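# Zurix abre las tardes de noviembre a los trapitos de siempre

Pues ya tenemos taller de arreglos y reciclaje de tela en el barrio, y os lo cuento con ganas porque llevaba meses dando la lata con el tema en esta misma página. El local de Zurix (el de la persiana verde, pegado a la antigua ferretería) ha empezado este noviembre a abrir por las tardes, a las 6, para que cualquiera lleve esos paños, pañuelos y servilletas que tenemos muertos de risa en un cajón y aprenda a darles otra vida. Entrar es gratis y solo se paga el hilo que gastas.

La idea es de Bok-nam Noh, que lleva media vida cosiendo por encargo y que hasta ahora daba clases en su propia casa, con las alumnas repartidas entre el comedor y el pasillo. Cuando se le quedó pequeña la casa llamó a la puerta de Zurix, que tenía la sala cerrada desde el verano, y en un par de cafés lo dejaron arreglado. A mí me lo contó muerta de risa, con la boca llena de alfileres - yo sufría por ella, la verdad - mientras le recogía el bajo a un mantel enorme.

Me pasé la primera tarde con la intención de quedarme un ratito, tomar cuatro notas y volver a casa a cenar. Salí con las farolas encendidas y con un pañuelo de mi abuela remendado por mí, torcido pero remendado. Éramos 7 alrededor de la mesa grande y la conversación se fue por donde quiso: el precio de las cremalleras, las obras de la plaza, una receta de calabaza que apunté en el reverso del programa y que ahora no encuentro.

El taller está dedicado este mes a la tela pequeña y fina, la de flores menudas, la de los pañuelos y los paños de cocina buenos, esos que se guardaban para las visitas. Bok-nam dice que es la que más se tira y la que mejor se aprovecha. De un solo paño sacó una funda para gafas y todavía le quedó una tira para forrar un botón. Se trabaja sobre todo a mano, con puntada corta, y las máquinas se dejan para los que vienen con sábanas o cortinas. 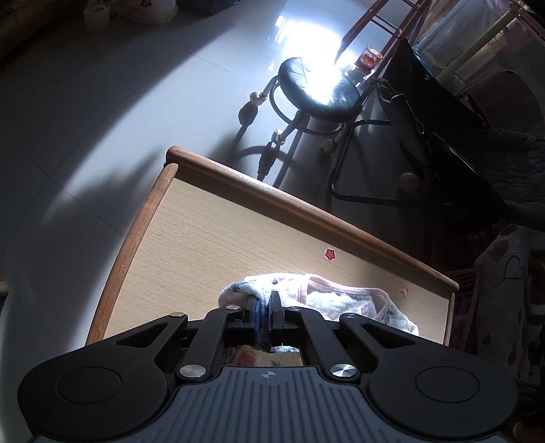
¿Y hace falta saber coser para apuntarse? Con saber enhebrar una aguja basta, y si tampoco sabes, te lo enseñan el primer día.

Lo digo con conocimiento de causa, que yo de costura sé coser un botón y gracias. La primera media hora se va en elegir la tela, mirarla a contraluz para encontrar los puntos flojos y pasar la mano por los bordes. Luego se hilvana. Hilvanar me pareció una pérdida de tiempo hasta que me salté ese paso y me tocó descoser todo un lado, así que haced caso a la profesora. Para los bordes de color, que en este tipo de paños suelen ser lo primero que se deshace, hay que buscar un hilo del tono justo y dar la vuelta muy despacito.

El hilo y las agujas los pone Trosesus, la mercería de la calle de arriba, que ha dejado una caja llena de bobinas de restos de temporada. Hay rosas, verdes y azules para parar un tren, y negro poquísimo, de modo que si vais a arreglar algo oscuro llevaos el vuestro. También han colaborado los de Lotia, la lavandería, que se quedan con las piezas muy amarillentas y las devuelven limpias a la semana siguiente, sin cobrar nada hasta final de mes. A mí me parece un detallazo.

Lo que se haga en el taller irá a una pequeña exposición en la sala Nishimura. La meta es reunir 200 piezas, entre paños arreglados, bolsitas, forros y retales unidos en una colcha común que ya tiene empezada una esquina. Quien quiera llevarse lo suyo a casa se lo lleva, por supuesto, pero Bok-nam anima a dejar al menos un retal para la colcha, aunque sea del tamaño de una mano. Yo he prometido uno de flores y aún no me he atrevido a meterle la tijera a la tela.

Un par de cosas prácticas, que ya me habéis preguntado por el buzón. Los niños pueden venir acompañados y tienen su propio rincón con fieltro y agujas de punta redonda. Traed la tela lavada y sin planchar, que allí hay dos planchas y una tabla. Si tenéis tijeras buenas, venid con ellas y ponedles el nombre, que la otra tarde hubo un baile de tijeras considerable y todavía andan unas de mango naranja buscando dueña. Y para las que salís tarde de trabajar: se puede llegar a mitad de sesión sin problema, la puerta queda entornada.

Las plazas no se reservan, se va llenando según llega la gente. En Zurix me dicen que si la mesa se queda corta abrirán un segundo grupo por la mañana, todavía sin hora. De momento hay una lista colgada junto a la entrada para apuntar quién preferiría ese turno, y cuando me fui ya tenía 2 nombres, uno de ellos el de mi vecina, que dice que por la tarde no ve ni el ojo de la aguja (¡y eso que tiene mejor vista que yo!).

Yo vuelvo la semana que viene con el retal prometido y con un mantel al que le falta media puntilla. Si alguien tiene por casa puntilla blanca estrecha y no la va a usar, que me la guarde, por favor, o que la deje a mi nombre en Trosesus.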